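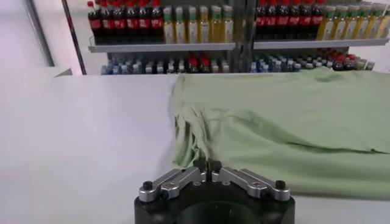
Calten Day Board – Family Guide – Page 14

Section 3. Setting up the board at home

Read Section 2 (Parts and spares) before you start. You will need the board, the wall rail, the card tin, the blank strip and the hook bag. The Serutus reminder unit is sold separately and is covered in 3.5.

Allow an evening for the setting up. Do it when your child is asleep or out of the house. Many children find a half-built board more upsetting than no board.

3.1 Choosing where it goes

1. Pick a wall your child passes every morning and every evening. A hallway or the foot of the stairs usually works well.
2. Avoid the wall behind the television, and any wall in direct sun after 3 pm. The card faces are matt but will still fade.
3. Hold the board up and check it from your child's height, kneeling if you have to. For most children under seven the bottom edge should sit 700 mm from the floor. For older children use 1000 mm.
4. If two children share the board, set the height for the smaller one.

Note: If your child already uses a timetable at school or nursery, ask which direction it runs in. The Calten board can be used top to bottom or left to right, but it should match the one they know.

3.2 Fixing the rail

1. Mark the two outer holes of the rail in pencil. Check the marks with a spirit level.
2. Check for pipes and cables.
3. Drill and plug both holes. Use the longer screws for plasterboard and the shorter ones for brick.
4. Tighten the screws until the rail no longer moves when pulled. Do not overtighten, as the rail will bow and the board will rattle.
5. Hang the board on the rail and push down until both clips click.

CAUTION: Do not hang the board over a cot, bed or radiator. Do not use adhesive pads in place of the screws. A loaded board will pull them off the wall.

If you rent and cannot drill, the free-standing foot (part CB-6) fits all boards made after February of last year. Older boards need the adaptor plate as well.

3.3 Sorting the cards

The tin holds 200 printed cards and 40 blanks. You will not need most of them to begin with, and it is better to put the rest away in a cupboard.

1. Take out the cards for things that happen on every ordinary day: get up, toilet, breakfast, get dressed, teeth, shoes, coat, school, home, tea, bath, bed.
2. Remove any that do not apply. If your child has no bath on school nights, leave out the bath card.
3. Check that the words on each card are the ones your family uses. The printed set has both "tea" and "dinner", and both "nursery" and "school". Where neither is right, use a blank.
4. Write on blanks with the pen supplied. Leave for one minute before handling.
5. To use a photograph, cut it to the size of the template on page 31 and slide it under the clear cover. Photographs of your own bathroom, your own car and the real front door of the school are easier for many children to follow than drawings.
6. Put the "change" card (orange border) to one side. See 3.6.

Note: Small cards are a choking risk for children who mouth things. The large-format set has the same pictures and does not fit in the mouth, but only half as many will go on the board at once.

3.4 The first week

Start with a very short row. Two cards are enough: the thing that is happening now, and the thing that comes next.

1. On the first morning, put up "breakfast" and "get dressed" before your child comes down.
2. When breakfast is finished, take your child to the board. Point to the card and say the word once.
3. Help your child take the card off and post it in the finished pocket. Guide their hand if needed, then help less each day.
4. Point to the next card and say its word.
5. Stop there for the first two days, even if it is going well.
6. On the third day add a third card. Continue adding one at a time, as long as the last one is being posted without a fuss.

If your child pulls all the cards off, put them back later without comment. If it happens every day, go back to two cards and move the rest of the tin out of sight.

Use the same few words each time. Everyone in the house should use them, grandparents and babysitters included. There is a tear-off word sheet at the back of this guide for the fridge.

Do not use the board only for things your child dislikes. There should be at least one card up each day for something they look forward to, and it should be one you can be sure of delivering.

3.5 Adding the Serutus reminder unit (optional)

1. Slide the battery cover off and fit two AA batteries.
2. Press and hold the side button until the light turns green.
3. Clip the unit to the left end of the rail.
4. Choose a sound with the dial. Positions 1 to 4 are tones. Position 5 is light only.
5. Set the time of the first reminder with the plus and minus buttons, then press the side button once to save.

Try every sound yourself first, well away from your child. If they cover their ears or leave the room when it goes off, change to position 5 – and leave it there for at least a week before trying again.

3.6 Showing a change

The orange card is for days when something will be different: a supply teacher, a dentist's appointment, a cancelled swimming lesson.

1. Introduce it on a day when the change is a nice one, such as the park instead of the supermarket.
2. Leave the original card where it is and clip the orange card over it, with the new card beside it.
3. Tell your child once, in the usual words. Give them time to look.
4. Post both cards when the activity is over.

Keep the orange card for real changes. A card that is up every day stops meaning anything.

3.7 Help with this section

Families using the board through the Nustberg centre should speak to Ingegerd Myklebust, who can arrange a home visit. For replacement cards, write to Folke Rønning at the Calten parts desk and quote the number inside the tin lid. Translated word sheets are supplied by Obradović and are ordered on the same form.

Section 4 covers weekends and holidays.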